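Speaker notes, "Hands First: Teaching by Doing"
Steltcombe meetup, February, 40-minute slot

Slide 1. Say hi, thank Elba Orellana for the invite. Mic check. Ask for a show of hands: who has ever tried to teach a robot something by moving its arm around? Who enjoyed it? (Wait for the laugh, move on.)

Slide 2. Three ways to show a robot a task. Keep this quick, most people in the room know at least one.
Kinesthetic: you grab the arm and push it through the motion. Great for a single arm and a short task, awful for two arms unless you grow two more of your own.
Teleoperation: leader arms, a headset, a joystick, whatever you've got. The robot does the work while you drive.
Hand-held grippers: you leave the robot out of it and do the chore with the same kind of fingers it has. This is the one I'm crazy about, so slow down here!

Slide 3. The Simiyu bedroom set. A real bed in the middle of the lab, because making beds and tidying up on soft surfaces is where our policies were weakest. Cloth is wonderful to teach with. It folds differently every single time, and your hands already know what to do about it, even if you could never write it down.

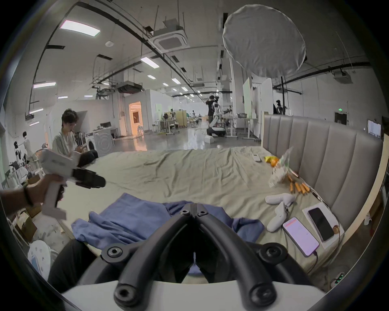 Fares Rawashdeh objected at the dry run that a person holding grippers moves in ways no arm can follow, so half of what gets taught is out of reach. Fair point, and I want to spend real time on it. People lean, they twist their wrists past what the joints allow, they step around a corner of the bed without thinking. We replay every demonstration against the arm's limits before training. Of the first 640 we recorded, 21 failed that check. I had expected far worse! Most of the failures were reaches across the mattress.

Slide 4. What we tell new demonstrators.
Slow down at contact. Free motion can be quick.
If you fumble, keep going and recover. Those recoveries are gold, please don't throw them out.
Look at what you're about to grasp.
Stop after 60 minutes and swap. Tired wrists get sloppy, and the model will happily learn sloppy.

Slide 5. Where teleop still wins. Anything with force you need to feel through the robot's own joints, like a sticky drawer. Chun-yin Lu's Tanau rig is the example. Play the clip, no sound. Point out the pause before the pull: that's the operator waiting on the lag, and the policy copied the pause too. (I love this clip.)

Slide 6. Mixing the two. Hand-held for variety, then 100 teleop runs on the actual robot to settle it down. Order matters, come back to this in Q&A if someone asks.

Slide 7. Contact details, link to the checklist. Leave it up during questions. Rhiannon has the roaming mic.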